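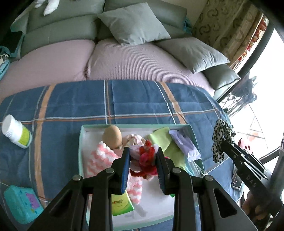 By Tineke Vandenberghe, Casusow press office
2022-08-02

Casusow opens its bench notes on looking after a pair of hand-held grippers

WISTUVANO – Casusow is very pleased to share, free of charge and with anyone who would like them, the bench notes our small team has built up over many months of keeping one pair of hand-held grippers in good order. The notes are called Aser, they run to 55 pages, and they cover everything from the first fitting of the pads to the afternoon you finally have to take the linkage apart (we have had a few of those).

The pair is used for everyday household handling, on sofas and cloths and over trays of small things, and soft goods are a large part of that. A fuzzy decoration or a fabric scrunchie sounds like the gentlest thing you could ask a gripper to pick up, and in many ways it is, but fibres are great travellers. They settle in the ribs of the blue pads and then work their way back towards the joints, where they collect around the screws and make the jaws feel heavy in the hand.

"When I started I wiped the pads whenever they looked grubby, and I was rather proud of how clean they were," said Els Groen, who looks after the pair day to day. "Then Henk asked me to open and close one with my eyes shut and tell him what I felt, and there was a little catch in it, just before the jaws met. It was lint, a tiny roll of it, sitting behind the plate. Since then I always do the eyes-shut test first."

Aser suggests a brush-out at the end of every session and a fuller service after 1000 grasps. For the fuller service the pads come off, the plates are wiped down on both sides, and each joint screw is checked by hand before anybody reaches for a screwdriver. Henk Aerts, our bench technician, is firm on this point, and the notes give it a page to themselves. A screw that has been nipped up a little more each week will sooner or later make the arm stiff, and a stiff arm is then blamed on the pads, the trigger or the person holding it.
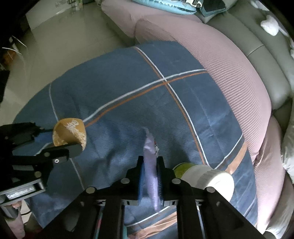 Category: Care and Maintenance

Pads have their own chapter, and it is the one our colleagues have asked for most. Crumpled cloth is a good test of them, as a thin fold will slip out of a tired pad long before a firm object does. Our store has issued 284 pads since the log was begun, and Lieven Groen has gone through the log line by line to see which were changed too early and which too late. His advice is to replace both pads on a gripper together, to write the date on the back in pencil, and to keep the old ones in a labelled bag until the new pair has been through a full session.

The chapter on setting up is shorter, though we are fond of it. It asks you to close the jaws on a strip of ordinary paper, pull gently, and look at whether the paper comes away straight. If it twists, one pad is sitting proud and should be refitted. There is also a good paragraph on working in pairs, so that the left and right grippers are serviced on the same day and feel alike.

Floor Willems, who edited the notes, would dearly like to hear from readers who do things differently. A second edition is planned, with a chapter on storage and transport written together with our friends at Koster.

Printed copies of Aser are limited to 500 and can be requested from the Casusow press office in Wistuvano. Please tell us how many you need and whether you would like the checklist on a separate card for the bench.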